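Moving a Linen Folding Room to Shared Work with an Automated Cell

14 comments | 3 shares

Scope

These instructions cover the changeover of a manual towel folding room to one where a folding cell takes part of the load and people take the rest. They were written from the changeover at the Clongate laundry and apply to any plant of similar size. Machine installation, guarding and electrical work are outside this page and should follow the supplier's manual. What follows deals with job content, station layout, training and the records the cell depends on.

Before you start

You will need:

- Piece counts by item type for one ordinary month
- A written list of the tasks each folding station does now, including the ones that are not in any job description
- The current pay grades and the rules for rotation
- A labelled shelf or rack for rejects, within reach of the cell operator
- One shift lead released from normal duties for the length of the trial

Step 1. Record the work as it is done

Watch each station for a full shift and write down every task. Folding is the smallest part of the list. At Clongate the folders also pulled stained pieces, turned hems, set aside towels with loose threads, answered the phone from the dispatch dock and corrected sort errors from the wash side. None of this was in the job description, and all of it had to be given to someone when the cell went in.

Do this step in front of the people being watched, with the sheet where they can read it. Ask them to correct it. Expect the list to grow by the second shift.

Step 2. Decide which items go to the cell

Sort items by size, thickness and print. Plain bath towels in one size are the easy case. Hooded towels, bath mats and anything with a fringe should stay with people for the first stage. Clongate began with 3,429 pieces a week on the cell, all from one bath towel line, and left that figure alone until the reject rack was under control.

Write the split down and post it at the sort table. A sorter who has to guess will send everything to the cell.

Step 3. Lay out the stations

Place the manual folding tables on the same side of the aisle as the cell outfeed. Stacks from both go to one cart line. Keep the walking distance from outfeed to cart as short as the guarding allows.

Set table height for the people who use the table. The old tables had been set to match the ironer, and staff were bending to them all day. The changeover is a good time to fix this, as the tables have to be moved in any case.

The reject rack goes between the cell and the first manual table. Use 4 shelves: stain, tear, bad fold, wrong item. A fifth shelf marked "other" will fill up and tell you nothing.

Step 4. Rewrite the jobs

The cell operator's job is a new one and should be graded as such. It includes feeding, clearing, checking stacks and entering faults in the log. It needs steady attention and very little lifting. Folding at the manual tables becomes harder on average, as the easy pieces have gone elsewhere. A piece rate set on the old mix will be unfair from the first day. Clongate suspended piece rates in March and has not brought them back.

Rotate between the cell and the tables within each shift. Two hours at a time worked well. Longer spells at the cell led to missed faults, and longer spells at the tables led to complaints about wrists and shoulders – both were in the log before anyone raised them at a meeting.

Step 5. Train folders as demonstrators

The Vavley software used with this cell takes recorded folds made by people with hand-held grippers. The best demonstrators are the experienced folders. Allow 80 recorded folds for each item type before judging the result, and pay for the recording time at the operator grade.

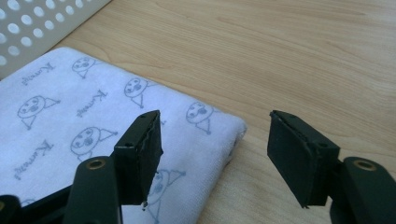

Demonstration work is slower than folding and should be planned as its own task, with its own table and its own quota of pieces. Put it at the start of a shift, before hands are tired. Clear the area where the fold will be made and keep enough bare table beside the towel for the fingers to open fully before they close. With the left finger over a folded towel and the right one over bare wood, as here, the operator can see both pads and judge the approach. Thick terry bulges at the fold, so bring the pads in slowly from the side. Printed towels should be recorded as their own item type, separate from plain white. Check the pads between batches, looking at the inner faces for fraying and picking off any specks.

Discard any recording where the folder had to stop and start again. Let the folder make that decision. They know a bad fold sooner than the reviewer does, and a rule that takes the choice away from them will slow the work down.

Agree in writing how recordings may be used. At Clongate they are used to set up the cell and for no other purpose. They are not used to time staff, and they do not appear in reviews.

Step 6. Run both methods side by side

Run the cell at its starting load for 13 weeks with no change in staffing. Compare rejects, overtime, strain reports and late carts with the month recorded at the outset. Hold a short review at each shift handover, standing at the reject rack.

Do not raise the load to make up for a bad week elsewhere in the plant. If the wash side is late, the cell will be starved and then flooded, and the people at the manual tables will absorb the difference.

Common faults

Stacks lean to one side: mixed sizes in the infeed. Check the sort table first.

Bad-fold shelf fills early in the shift: towels arriving twisted from the dryer. Shake out by hand before feeding.

Operators stop writing in the log: the entries are not being answered. Reply to each one within a shift, even if the reply is that nothing will change yet.

Manual tables fall behind while the cell is idle: the split list is out of date. Return to Step 2.

Share this page | 3 shares | View all 14 comments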